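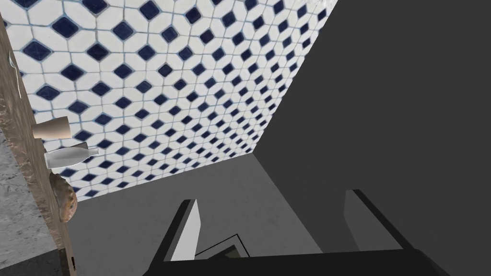 Shapes That Fit Together: All About Tiling

Look at a bathroom wall, a kitchen floor or the sidewalk outside your school. You will probably find a pattern made of flat pieces that fit side by side. Some patterns use one shape over and over. Others use two shapes, such as white tiles with small dark blue diamonds between them. A pattern like this is called a tiling. Another word for it is tessellation (say it like this: tess-uh-LAY-shun).

What makes a tiling?

A tiling has two rules.

Rule 1: There are no gaps. Every bit of the surface is covered.

Rule 2: There are no overlaps. No piece sits on top of another piece.

On a real wall there are thin lines between the tiles. These lines are filled with a paste called grout, which gets hard when it dries. When we talk about tilings in math, we pretend the lines are not there and the edges touch exactly.

The word tessellation comes from an old Latin word for a small square stone. The Romans used stones like these to make floors. Some of their floors are still here, close to 2,000 years later.

Which shapes work on their own?

A regular shape has sides that are all the same length and corners that are all the same size. Only three regular shapes can make a tiling with no help from another shape. They are the triangle, the square and the hexagon. A hexagon has six sides.

To see why, think about the point where corners meet. A full turn around a point is 360 degrees. The corners that meet there have to add up to exactly 360.

The corner of a square is 90 degrees. Four of them make 360, so squares work.

The corner of a regular triangle is 60 degrees. Six of them make 360, so triangles work.

The corner of a regular hexagon is 120 degrees. Three of them make 360, so hexagons work.

Now try a regular pentagon, which has five sides. Its corner is 108 degrees. Three of them make 324, and that leaves a gap. Four of them make 432, and that is too much. Regular pentagons do not work.

Shapes that are not regular

Many other shapes can tile too. Any triangle will do it, even a long skinny one. Put two of the same triangle together and you get a shape with four sides, and those line up in rows. Any shape with four straight sides will also work, although you may have to turn some of the pieces around.

Stretched hexagons can work as well. A stretched hexagon still has six sides, but it is longer one way than the other. You see them on floors and walls, sometimes with squares or diamonds filling the spaces.

Circles never work. Push them as close as you like and there is always a small curved space between them.

Using two shapes

A regular octagon has eight sides, and its corner is 135 degrees. Two of these make 270. There are 90 degrees left over, and that is just right for the corner of a square. This is why you often see floors with big octagons and little squares. If you turn your head, the little squares look like diamonds.

Tilings in nature

Bees build honeycomb out of wax. The cells in it are close to hexagons. Hexagons hold a lot of honey for the amount of wax the bees use, and there is no wasted space between the cells.

Mud can crack into flat pieces when it dries out. Some kinds of lava crack into tall columns as they cool, and many of the columns have six sides. Natural patterns are rarely perfect. If you look closely you will find pieces with five sides or seven.

How many patterns are there?

You can make as many different tilings as you like, but mathematicians sort repeating patterns into groups. They look at how a pattern can be slid, turned or flipped and still match itself. There are exactly 17 groups for patterns that repeat across a flat surface. They are called the wallpaper groups.

Make your own tile

You will need a square of stiff card, a pencil, scissors, tape and a large sheet of paper.

1. Draw a wavy line from the top left corner of the card to the bottom left corner.

2. Cut along the line. Keep the piece you cut off.

3. Slide that piece straight across to the right side of the card. Do not turn it or flip it over.

4. Tape it on so the straight edges meet.

5. Put your new shape on the paper and draw around it. Move it along until it fits against the first one, and draw around it again.

6. When the row is full, start another row underneath.

Jinlong Qin's class in Hindilton tried this on a Saturday club morning. One shape looked like a fish, so the class added eyes and fins and covered a whole sheet with fish. Yhon Ñahui cut a second wavy line along the top of the card and slid that piece down to the bottom. It still worked.

Words to know

Degree: a unit for measuring how far something turns.

Grout: the paste that fills the lines between tiles.

Hexagon: a shape with six straight sides.

Octagon: a shape with eight straight sides.

Tessellation: a pattern of shapes with no gaps and no overlaps.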